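Game Systems I -- Handout 4: Unit Roles and Counters
Instructor: Sandrine Hoarau

Read before section. Bring your copy of Gistberg, patched, with a save at chapter 15 or later. "My little brother deleted it" was a fine excuse last October and has since been retired.

1. What a role is for

A role tells the player what a unit does without making them read a stat sheet. In Gistberg, Ranov is the armored one. He hits hard, walks 4 tiles and dies to anybody holding a spellbook. You learn all this the first time you lose him, usually one turn after feeling clever.

2. Soft and hard counters

A soft counter wins most of the time. A hard counter wins before the dice come out. Plammont's archers are hard counters to every flier on the map, and so the fliers spend most of Plammont sitting behind a tree.

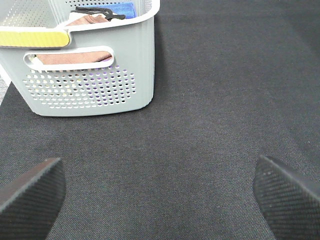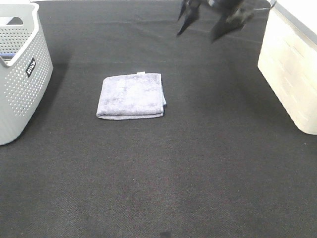 3. The Wi problem

Wi starts weak and ends with 87 speed. Thaís Evangelista's reading (in the packet) calls her an investment unit. Players call her other things around chapter 6. Ask yourself:
- What does the player give up to raise her?
- Does the map ever punish them for it?
- Would you bench her? Be truthful -- I can see your save files.

4. For next time

Sketch one unit and its hard counter. One page, no lore. Due 22nd July, in the section folder.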